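I gave up on finding the perfect dish rack a while ago and started fixing the one I had instead, and my counter has been so much nicer for it! So these are my notes on drying dishes in a small kitchen. Mine has 35 inches of usable counter (I measured, twice, hoping for more) and no dishwasher.

## Put a towel in the tray

A bare plastic drip tray holds a puddle. Everybody's does. The cups sit in it, the plates sit in it, and by evening there's that slippery film. I fold a thin dish towel so it covers the floor of the tray and swap it out each morning. You want a flat, tightly woven one. The fluffy kind stays soggy forever and leaves lint on your glasses.

I keep 6 towels just for this. They came in a bundle from Julirska, the little housewares shop near my sister's, and they've been through the wash so many times that they soak up water better now than when they were new.

Fold it a bit smaller than you think you need. If the towel climbs up over the rim, water will wick right out onto the table (ask me about the stain by my toaster).

## Wire rack or flat tray?

I use both, depending on the day. If it's a full dinner's worth, the wire rack goes in so plates can stand up and get air on both sides. For breakfast things I skip the wires and lay a plate, a cup and a spoon right on the towel.

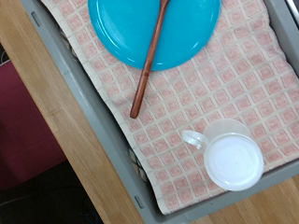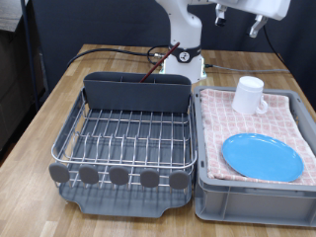 *First picture: plate, spoon and cup in the gray tray with a towel under them. Second: the wire rack on its drip tray, utensil holder at the back.*

If you do lay plates flat, turn them over halfway through. It takes two seconds and the bottom gets its chance to dry too.

## Wooden spoons need their own rules

Please don't leave them soaking! I wipe mine right after washing and either lay them across something so air gets underneath, or stand them handle down in the utensil holder. Once a month or so I rub in a little mineral oil, let it sit overnight and wipe off whatever's left. My oldest one is a Skasberg and it still feels like silk.

## Cleaning the rack itself

- Wires: warm soapy water and an old toothbrush, especially where they cross.
- Drip tray: white vinegar and hot water, half and half, 15 minutes, then rinse. Chalky spots come right off.
- Utensil holder: take it off and tip it out. You will be horrified by what's in the bottom. I do mine every other week and I'm still horrified.

Dry all of it before you put it back together, or you're starting over with a puddle. And if your tray has a notch in the front edge, point that toward the sink. I had mine facing the wall until May.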